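Cliltix Perception 5

Perception and grasp planning for two-gripper workcells

Cliltix Perception is a software package for teams that train and run manipulation policies on clear, glossy and deformable goods. It takes synchronised video from a head-height camera and from a camera on each gripper, and returns surface estimates, object masks and ranked grasp candidates. Developed by Irkport. Sold and supported through Harkgate.

Release 5, published 10 October 2024

What's in the package

Transparent surface module
Estimates rims, walls and floors of clear plastic containers from colour video alone. Glare is modelled as a separate layer, so a highlight on an end wall is no longer returned as an edge. Where two or more walls overlap along a line of sight, the module reports each as a candidate with its own confidence and leaves the choice to the planner.

Cloth and occlusion module
Segments bags, straps and folded fabric, and keeps an estimate for rigid items resting on or partly under them. Estimates decay with time. The decay constant is set per object class in the project file.

Planner
Produces grasp candidates for one or both grippers, with collision checks against every wall reported by the transparent surface module. Parallel approach to a thin rim is supported in this release. Regrasp sequences are limited to three steps.

Session tooling
The Montes viewer plays back all camera streams on a common clock, with masks and candidate grasps drawn over the video. Labels can be corrected in the viewer and written back to the session without re-exporting. Colour coding of overlays can be changed under Preferences.

What changed since the May release

— Rim tracking holds through short periods when a gripper finger covers the corner of a container.
— Low-contrast table edges (white top against white wall) are estimated from the wrist stream first, then checked against the head stream.
— Finger masks are learned per unit during calibration. Worn or chipped pads no longer need a hand-drawn mask.
— The object library now holds 63 classes. Existing projects keep their old class list until migrated.
— Fixed: long session names were truncated on export.

Specifications

Camera streams: up to 4, mixed frame rates accepted
Grippers: 1 or 2, hand-held or arm-mounted
Input: colour video, camera calibration file, gripper width signal
Output: masks, surface estimates, grasp candidates, session log
Interfaces: C++ and Python libraries, command line
Operating system: 64-bit Linux
Licence: per workcell, annual, with offline activation

Known limitations

Ribbed floors seen through a side wall at a shallow angle can be reported as several parallel edges. Raise the minimum edge separation in the container profile if this affects planning. Open ends are detected reliably only when at least two adjoining rim corners have been observed. Liquids inside clear containers are not modelled. Black cables crossing a pale work surface may be merged with a dark gripper body, and the cable mask should be enabled for cells where leads run over the table.

Ordering

Evaluation licences run for more than 60 days and include the full object library. Contact Harkgate for pricing in Australian dollars and for migration of projects made in earlier releases. Source access to the planner is available under a separate agreement.
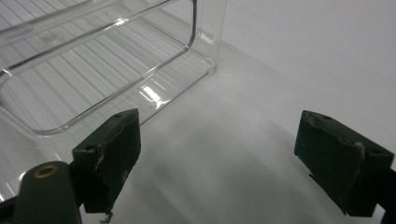
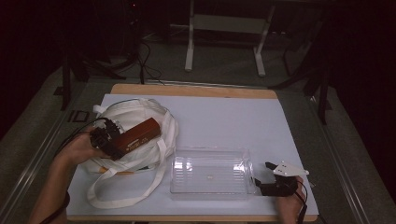 Clear ribbed container: gripper view first, head view second.

Reading time: 3 minutes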